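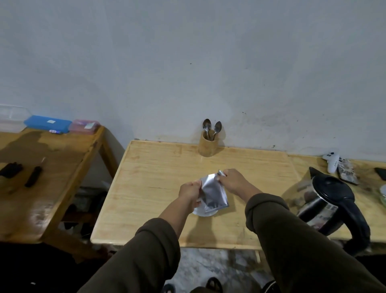

**To:** manip-learning list, Astbridge
**Subject:** Re: Tear-open steps: how we label the end of the action
**Date:** 15 August 2022

Thanks for the reply. I have quoted the part I want to answer and cut the rest.

> We tried your segment labels from the Irneo release on our own kitchen recordings. Pouring and stirring were fine. Tearing was not. Two of our labellers kept putting the end of "tear" in different places, one when the strip starts to come away and the other when the hand with the strip moves off. The policy trained on those clips tends to let go of the pouch too soon. Do you have a rule for this, or did you just live with the noise? Also, is it worth keeping both hands in one label, or should we split them?
>
> We are still on the May version of the tool, if that matters.

The May version is fine. The label format has not changed since then, only the playback keys.

On the first question, we lived with the noise for longer than we should have. In the first round the end of a tear was left to the labeller, and we saw the same early release that you describe. The arms would pull, the strip would start to go, and the holding gripper would open while the pulling one was still under load. On the bench at Matedham the pouch then went on the floor.

The rule we use now has two marks in place of one:

- **Tear start:** the first frame in which both hands have a grip on the pouch and the pulling hand starts to move away from the holding hand.
- **Tear end:** the first frame in which the strip is clear of the pouch all the way along. If the strip stays attached at one side, use the frame where the pulling hand stops.

The hand moving off with the strip is a separate segment. We call it "discard" even if the person just puts the strip down next to the bowl. It sounds fussy but it took very little extra labelling time.

On the second question, split them. A pouch is a good case for it. One hand grips the side near the top and does nearly nothing, and the other has a small bit of foil between the fingers and does all the pulling. With one shared label the model gets no sign that the quiet hand matters. With separate tracks, the holding hand is marked "hold" from before the tear start until after the pour, and the early release mostly goes away.

We trained the Saber policy twice on the same head-camera clips, once with shared labels and once with split labels, with everything else left alone. Each was given 100 pouches.

| Labels | Dropped during the tear |
|---|---|
| Shared, one end mark | 12 |
| Split, start and end marks | 2 |

A drop here means the holding gripper opened before the tear end. It does not count pouches that failed to tear at all. Those were no better with the new labels, and I would not expect them to be, as that looks like a grip force problem. All the pouches in this test were the same size and already had a notch, so please don't read it as a result for packets in general.

Some smaller points from the labelling, in case they save you time:

1. Foil is hard to judge. The shine moves when the pouch bends, and it can look like an edge has opened when it has only creased. We ask people to step back 6 frames and look again before placing the end mark.
2. Curled fingers often hide the strip. If you cannot see it, mark the segment "covered" and move on. We drop the end mark for those and keep the start mark.
3. Leave the other objects alone. Our first labellers were boxing every spoon, kettle and phone on the table, and none of it was used in training. The pouch, the strip and the bowl are enough for this step.
4. Don't crop the clips to the pouch. We tried it and the pour that comes next got worse, as the bowl sits low in the view and was often lost.

One thing we have not settled is what to do when someone changes grip halfway through. At present it is still one tear with a "regrip" note on the pulling hand. I think it may need to be two tears, but there are too few of these in our set to test it. If you have more, I would be glad of a copy of just those segments, labels in any state.

I can send the labelling guide and the script that splits a shared label into two tracks. The script guesses which hand is holding from how far each one travels, and it does get this wrong when the person walks during the action, so check its output by eye.

The force logs from the Matedham runs are too large for the list. Write to me off list if you want them and I will put them on the Astbridge server.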